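Notes for the September talk - "Rules for the bin: good habits in robot picking"

Slot is after lunch, so keep it moving. Water on the lectern. Etenesh Jemal is chairing and she will hold up a card with five minutes to go, and I am going to look at it this time.

## Opening (no slide, just talk)

Hello everyone, thanks for coming back from the sandwiches. I look after picking cells at Driston, and I've been doing it long enough to have made most of the mistakes I'm about to tell you off for.

Ask for hands: who has a written rule for what goes in the bin? Who has read it this year? Who wrote it? (Wait for the laugh. If there's no laugh, carry on.)

My talk is about the small rules. The big ones you've got already. You have your risk assessment, you have your guarding, you have somebody in the building who knows the machinery standards far better than I do, and please go on listening to them. I want to talk about the layer underneath, the stuff that lives on a sheet of A4 taped to a cabinet and decides whether the results you report at the end of the month mean anything.

*Click*

## Slide 2 - The sheet on the cabinet

Ours started as 14 rules. I wrote them in one afternoon and I was terribly pleased with myself. Then Hafþór Overgaard joined us from Mogensen, read the sheet while his kettle boiled, and crossed out the first one before he'd even got his coat off.

Rule one was "Operate the cell safely at all times." He said, what do I do differently on reading that? And I had no answer! It's a wish. I'd written a wish and given it a number.

So the test we use now, and I'd love you to steal it: a rule has to tell a tired person what to do with their hands. "Reset key stays with whoever is inside the fence." Good. "Be aware of the reset procedure." Bin it.

Go slowly here, people usually want to write that one down.

*Click*

## Slide 3 - Before you power up

Read these out properly, don't just wave at them.

- One person is named as the operator for the session. Their name goes in the log. If they go for lunch, the name changes.
- Walk the fence. All the way round, even the awkward bit behind the cabinet.
- Check the tool number on the controller against the tool that's physically on the flange.
- Press the emergency stop, see it drop out, reset it. Start of every session, and after any change of operator.
- First run of any new or edited program is in reduced speed, with a hand on the enabling device.

The tool number one gets a story. We had a week at Culo - I was on loan there, lovely people, terrible tea - where the controller thought it was carrying the short gripper and it was carrying the long one. Every approach was too deep. It scraped the floor of the bin a fair few times before I caught on, and I'd been staring straight at it, blaming the vision. Checking takes a few seconds. I now do it out loud like a pilot, and I've stopped being embarrassed about it.

If anyone asks whether the reduced speed rule slows us down: yes. Say yes and move on.

*Click*

## Slide 4 - What counts as a pick?

This is the bit I care about most, so don't rush it.

Two teams can run the same arm on the same objects and come back with completely different success figures, and both of them are telling the truth. One counts a pick when the object leaves the floor of the bin. The other counts it when the object has been carried across and let go in the right place. Those are different jobs!

At Driston we wrote it down like this:

**A pick is successful when the named object, and only the named object, is lifted clear of the rim and held until the arm reaches the check position.**

Every bit of that sentence came from an argument. "Named" is there because we used to give credit for grabbing the neighbour by mistake. "Only" is there because of doubles. "Clear of the rim" is Hafþór's, and he defended it through two meetings and a car journey.

Then the one that made me unpopular: **you don't get to un-count an attempt.** If the gripper goes down, it's an attempt. If somebody nudges the object halfway through to help it along, it's an attempt and it's a fail, and the nudge goes in the notes. I've done the nudge. I suspect half this room has done the nudge.

When we went back over our old log under the new wording we had 1043 attempts in it, and 58 of them couldn't be scored either way because the notes didn't say enough. Some just said "ok-ish". That was my handwriting, I'm afraid.

Pause. Drink of water.

*Click*

## Slide 5 - Choosing the objects

Quick show of hands again if the room's awake.

We all have a favourite object. Mine was a wooden block, because it always worked and it made visitors happy. A test set made of favourites tells you nothing much about the day the bin is full of somebody else's shopping.

Our rule is that each set has to include:

- something see-through or shiny
- something long that can lie at an angle
- something soft
- something with a texture the fingers can snag on
- something small enough to be annoying

And the set gets fixed before the session. Written down, laid out, and given a set number. No swapping things out at three o'clock because the afternoon's going badly. If an object breaks, the set gets a new number, even if the replacement came out of the same packet.

Placement is the other half. People arrange things nicely, they can't help it. They leave a polite gap round everything. So we draw the starting positions beforehand and put the objects where the sheet says, touching the wall if it says touching the wall. Etenesh wrote the first batch of sheets for us and she was merciless about corners.

*Click*

## Slide 6 - Hoses, cables and the stuff around the tool

Nearly there. Let this slide sit up for a while before talking.

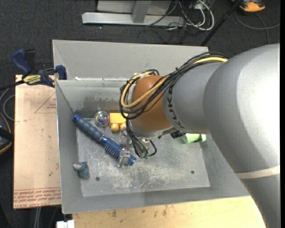 *Reading time for these notes: 7 minutes. Allow longer aloud.*

When people draw a picking cell they draw an arm, a gripper and an object. Then you get up close to a real one and there's all this. The yellow cable swings out round the wrist, the black ones go over the top, and those thin hoses hang down in loops close to the floor of the bin, near where the fingers are working. Somebody has to have thought about where every one of those goes when the wrist turns.

So, the rules for this part of the sheet:

**The tool is bigger than the gripper.** When you set up your collision model, include the hoses and fittings at their lowest hanging point. Measure them with the wrist in its worst position, and measure again after any re-routing. A hose that hangs nicely in one pose can be sweeping the bin in the next.

**Run the wrist through its whole working range by hand-guided or reduced speed moves before any trial.** Watch the loops. Tight is as bad as slack - tight pulls on a fitting, slack catches things.

**If a hose touches an object, write it down.** Even if the pick was fine. I'd want that for a hairbrush like this one, with the other bits and bobs lying so close to it. If a loop shoves the ball along, your next attempt is starting from a layout that isn't on your sheet.

**Fix the bin.** A clamp on the rim, like the blue and black one in the corner, is cheap and does the job, so long as it goes on the drawing too. A clamp handle is an obstacle. It needs to be in the model along with the walls, and it needs to go back in the same place after cleaning. We put a bit of tape on ours to mark the spot.

**Keep the floor round the cell as tidy as you keep the bin.** Cables on carpet have a way of multiplying. Ours get a walk-through at the end of each session, and anything that can't be named gets traced to its other end before it's unplugged. Please do trace it. I once unplugged the logging machine for a whole morning.

Someone will ask about worn bins. My view is that scratches are fine, and marks are fine, but don't swap a scuffed bin for a shiny new one in the middle of a series. A camera can see the difference even if you've stopped noticing it. Treat the bin as part of the set and give it a number.

*Click*

## Slide 7 - Stopping

Short slide, big one.

Anybody can stop the cell. Visitor, student, the chap who's come about the radiators. They don't have to be right and they don't have to explain. We had one stop where the reason in the log was "funny noise" and we looked for it and found nothing, and I thanked the person in front of everyone, and I'd do it again. The first time you sigh at someone for pressing that button, you've changed the rule for good.

After a stop: arm stays where it is, operator looks before touching, the log gets a line, then reset from outside the fence. In that order.

*Click*

## Slide 8 - Keeping the sheet alive

We review ours every 700 attempts, which sounds fussy. It comes round faster than you'd think. Anyone can propose a change and it has to come with the log line that prompted it. We're on nine rules now, down from fourteen, and two of those nine are ones I argued against.

The template is called Tokovwood, after the shelf it used to live on, and I've brought printed copies. Take one, scribble on it, send me the scribbles.

(If the five-minute card is already up, skip straight to questions.)

## Likely questions

*Does this work for cobots?* Mostly. The success wording and the object rules carry straight over. Fence rules need rewriting from your own risk assessment, so don't copy mine.

*Who signs off a change?* The operator on shift and one other person who has used that cell. At Driston that's usually me and Hafþór, which can take a while.

*Do you video everything?* Every attempt, fixed camera, clock in view. Check the clock's right first.

*Can we have the 58?* Yes! They're at the back of the handout, bad handwriting and all.

Copies are in the blue folder, spare pens in my coat pocket. Give Etenesh her clicker back.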